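Small tracks need midweek cards

Every January someone proposes cutting the midweek meetings at the smaller tracks, and every January the same argument gets made: the crowds are thin and the big Saturdays pay the bills.

I was at Mancuso last Wednesday. The gate was 378. Five races, none of them worth much, and the feature went to Praltel, a mare who would not get a run on a Saturday. Her trainer has nine horses. Take away the Wednesday card and he has nowhere to send most of them.

Owners at that level pay the same feed bills as everyone else. If their horses can't run, they sell up, and the fields on the big days get shorter within a couple of seasons.

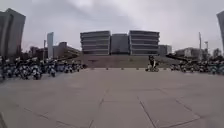
The fix is cheap. Drop admission to five dollars, start the first race after work, and leave the purses alone for two years. Then look at the numbers again.

Patricio Lorente

Contact the sports desk | Copyright | Back to top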